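Play kitchen: keep all the little stuff out or put it away?

pendonmom4
We got my daughter's toy kitchen together in April and I'm already losing the battle. Plates, felt eggs, 14 wooden carrots, all over the rug. Do you leave everything out or rotate?

Lụa Khúc
Rotate! I leave out one pot and the wooden utensils and the rest lives in a bin in the closet. My son is four and he plays way longer when there's less of it.

bronum_dad
Gotta disagree. Mine wants the whole pile or she walks off. An empty stove is a boring stove.

Lụa Khúc
Ha, fair, kids are different. But ours isn't empty — the pot stays on the stove and the spatula and spoon hang on the wall behind it, under the hood, so he can see them without digging.
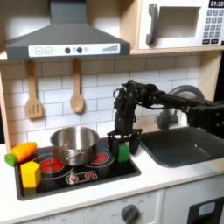 The microwave is where I gave up, because he stuffs it with socks and play dough lids and I just clean it out before bed. Everything else gets swapped every two weeks or so, whenever I remember.

escobar_6
Hanging stuff never lasted at our house. They pull it down and it stays down.

pendonmom4
Trying the bin tonight. Keeping the carrots out though, she'd riot.

bronum_dad
Report back. I still say dump it all out!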